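Reading time: 5 minutes

I have been living with the Jiltier recording kit since January, and I've grown fond enough of it that I wanted to sit down and write out my thoughts properly, with a cup of tea at my elbow and no hurry at all. If you gather examples for a robot arm to learn from, and you'd like to do a good part of that in simulation before you go near real hardware, it may be just the thing for you (or it may drive you up the wall, and I'll get to that!).

You get a hand controller, the software, and a license for the Pedine scene pack. The whole bundle set us back $925, and I winced. Then I drove the arm for an evening and stopped wincing. The controller feels lovely, light without being flimsy, and the delay is small enough that after 5 minutes I'd quit thinking about it. Each run gets saved with the joint positions, the gripper state and every camera view lined up in time, so the fiddly matching-up I used to do by hand is gone.

What won me over was the clutter. Pedine scatters all sorts of household odds and ends on the table, a sword next to a bowl, a set of keys, a big pink star, and a learner that has only ever seen a tidy table is going to have a hard time in anybody's kitchen. I also like having more than one view of the work, though you do learn to put up with the arm blocking its own cameras. 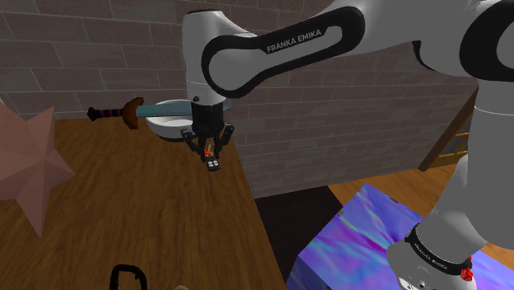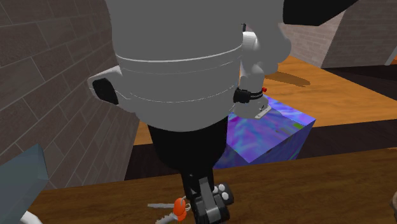

Rogelio Padilla wrote in after trying the same kit, and he is less smitten than I am. He finds the controller tiring past the first hour, and he says his early runs were so full of pauses and second thoughts that his model learned to dither right along with him. He threw out some 60 of them and started over. His advice is to practice a task until it feels dull and only then press record.

I think he's right about the pauses. The trimming tool will cut dead time off the start and end of a run, but it won't touch a long hesitation in the middle, and I'd dearly love to see that fixed. The manual is thin, too, and the export menu hides the one setting you need, the frame rate, under "Other." Still, I'd buy it again, and I've already asked for the second scene pack.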